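Chapter 6
Why Warm Things Are Mostly Air

My grandmother kept her best quilt in a cedar chest in Tincombe, and every year when the cold came down off the hills she would shake it out on the porch, slap it twice, and tell us it was "waking up." I was well into my teaching years before I understood how good a description that was. A quilt that has been folded since April has had much of the air pressed out of it, and air is the part that keeps you warm.

This chapter is about insulation, and I would like you to begin it with your own closet. Cloth and stuffing don't make heat. Your body does that, all day long, and the job of a coat is to slow the heat on its way out. Still air does this very well, as long as it stays still, and so people have spent centuries looking for ways to trap it - in feathers, in wool, in straw packed between two boards.

Quilting is one of the nicest answers. Rows of stitching hold the layers together so the filling can't all slide to the bottom, and between the rows the cloth is free to puff up.

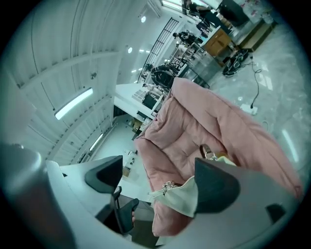

Figure 6.1 Quilted fabric. The padding rises into ridges between the stitched folds.

There is a price to pay, of course. At each seam the layers are pinched close, and heat slips through more easily there than it does in the thick parts. Makers of very warm coats get around this by sewing little walls of cloth inside, a method we will come back to in Section 6.4, along with Craig Paterson's letters on the Flinden sheep farms.

Before you read on, find two mugs and an old wool sock. Fill both mugs with warm water, slip the sock over one, and check each with a thermometer every 10 minutes. Write the readings down - we will need them for our first graph.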